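Evaluation of the Tririk Dual-Arm Tabletop Kit for Garment Handling
Student Project Report
Mihret Kumsa and Thongchai Phetsri
Submitted 12 April 2022

1. Purpose

The Drallorow teaching laboratory is considering the Tririk kit for its second-year automation course. The authors were asked to assess whether the kit, as supplied, can support a full laboratory exercise on soft objects. Clothing was selected as the test material. It changes shape when it is gripped, and the course has so far used only rigid parts.

2. Equipment and Setup

The kit comprises two arms, each fitted with a gripper, and the Toteo control software. Assembly was completed by two students in 5 hours. The printed manual was adequate for the mechanical work, although the section on cable routing was brief and had to be read several times.

The exercise required one arm to lift a single garment from a mixed pile while the other arm remained clear until needed. Programs were written in Toteo and stored as separate files for each arm.

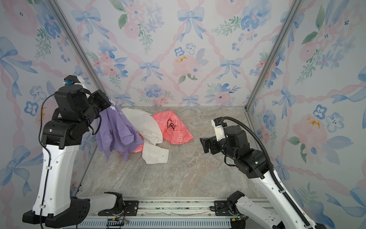 Figure 1. Left arm holding a purple T-shirt; right gripper open toward the remaining garments.

3. Findings

A total of 300 lifts were attempted over four laboratory sessions. Thin knitted shirts were the easiest items to grip. Garments with cords or buttons required slower approach speeds, and the default settings in Toteo were too fast for them. Changing these settings is possible – the menu is difficult to locate – and the change must be made for each arm separately.

The Caron service plan, offered with the kit, was used once for a question on calibration. A reply was received in two days.

4. Recommendation

The authors recommend purchase of one kit for a trial in June. The service plan should be reviewed after the trial, and a short laboratory handout on cable routing should be prepared before students begin assembly.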